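Evum Robotics Issues Safety Notice on Hand-Held Gripper Tools After Trigger Return Fault

Company asks operators to stop using affected units until a replacement spring and revised handle are fitted

TROLDALE, May 23, 2026 - Evum Robotics today issued a safety notice covering 373 hand-held gripper tools supplied to home data collection programs. The notice follows three reports of grippers that stayed closed after the operator had released the trigger. Two of the operators received minor pinch injuries to the fingers while trying to free the item being held. Neither required hospital treatment.

The company has asked all customers to take the affected tools out of service. Tools in the field should be switched off, placed in their carrying cases and kept away from children until they have been inspected.

The notice applies to grippers with a pivoting two-finger design and textured grip pads, assembled at the company's Wonulville facility beginning in October of last year. Tools assembled at Wonulville before that month use an earlier trigger spring and are not affected. Robot-mounted grippers are driven by a motor and do not contain the part in question.

What went wrong

In normal use, the operator squeezes a trigger in the handle to bring the two fingers together, and a return spring opens them again when the trigger is released. Evum's engineers have found that the spring can slip off its seat inside the handle when the trigger is held down for long periods under load. Once the spring is off its seat, the fingers remain where they are, and the operator feels little or no resistance in the trigger.

The fault was first reported by an operator folding bath towels at a private residence in Wonulville. The second and third reports came from operators working with bed linens. In all three cases the material was thick or had been folded several times, and the operator had kept the trigger fully closed through a long lift.

Tests carried out for the company by Walczak, an independent mechanical testing laboratory, reproduced the fault. Walczak ran new handles through repeated closing and holding cycles with a folded cotton load between the pads. The earliest failure came after 200 cycles. The laboratory also found that the injuries were consistent with operators reaching between the fingers to pull the material out, at which point the spring can snap back into place and move the fingers without warning. 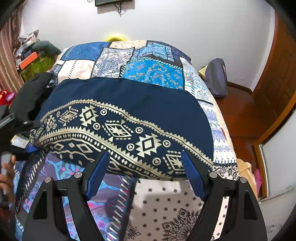
Fabric handling accounts for most of the work done with the affected tools, and it is the work in which the fault is most likely to appear. A folded textile has to be squeezed firmly before it can be lifted, and the operator must hold that pressure until the item has been set down. A gripper closing on a folded navy cloth on top of a patchwork bed cover, with a blue pad pressed against the cloth on either side, is typical of the task. The natural response when such a cloth does not come free is to reach in with the other hand and tug at it. Evum's notice instructs operators not to do so under any circumstances. The space between the pads must be treated as a pinch hazard whenever a tool has not opened fully, even if the trigger feels slack.

"Our tools are used by people in ordinary bedrooms and kitchens, for hours at a time, and they have every right to expect that the fingers will open when they let go," said Nandini Lobo, Director of Product Safety at Evum Robotics. "We did not test the new spring for long enough under a heavy fabric load before we approved it. That was our error. I apologize to the operators who were hurt and to the customers whose schedules are affected."

Ms. Lobo added that the first report was logged as a wear problem and was not passed to her department until the second had been received. The company has changed its procedure, and any report of a gripper failing to open is now treated as a safety matter on the day it arrives.

Instructions for operators

Customers are asked to pass the following instructions to every person who may have one of the affected tools.

Stop the current session and set the tool down on a flat surface. Do not finish the task.

If the fingers have stayed closed on an item, leave the item in place. Do not insert a hand, a pen or any other object between the pads.

Switch off any recording equipment attached to the tool and disconnect its cable.

Report the tool's serial number, found on the underside of the handle, to the program supervisor.

Do not open the handle. The spring is under tension and can cause injury if the housing is removed without the correct fixture.

Where an item of value is held in a closed gripper, the supervisor should contact Evum before any attempt is made to remove it. The company will send a technician or provide guidance by telephone.

Repair and replacement

Evum will repair or replace all affected tools at no cost to customers. Each repaired handle will receive a new spring, a deeper spring seat and a manual release lever that opens the fingers from outside the pinch area. The revised design is now in testing at Walczak under a longer program than the one used for the original part. No repaired tool will be shipped until that testing is complete.

Loan units of the earlier design are available in limited numbers from the company's Troldale office. They will be offered first to programs that cannot pause their work without breaking an agreement with a participating household.

Data recorded with the affected tools is not believed to be compromised. Finger position is measured at the pivot joints and does not depend on the spring. Customers should nevertheless review any session in which the gripper failed to open - or was reported as slow to open - and mark it accordingly, as the recorded trigger position may not match the movement of the fingers.

Evum has notified its customers in writing and will publish the full Walczak test report once the revised handle has been approved.

About Evum Robotics

Evum Robotics designs and manufactures grippers, hand-held collection tools and related sensors for research and commercial robotics programs. The company is based in Troldale and operates an assembly facility in Wonulville.

Media contact
Office of Product Safety, Evum Robotics, Troldale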